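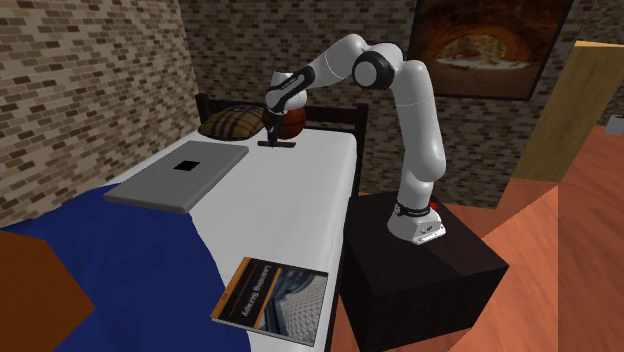
Rustar is a website that collects trending topics from short-message services and shows them together with popular posts. It was opened by the company Plirnon, first under the name Jenik – the present name came 2 years later.

Each topic has its own page, listing up to three posts in the order of their shares. The lists are renewed every hour, and old pages stay in an archive, which in September held 2691 topics. A reader can follow a topic without an account.
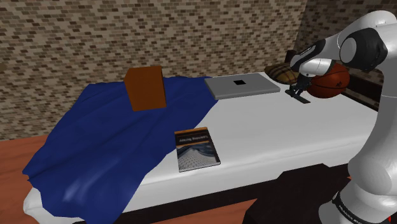 Blue cloth on a white surface by a brick-patterned wall

Posts in other languages are translated by Masri, a separate tool of the same company. Its translations are limited to 2000 characters.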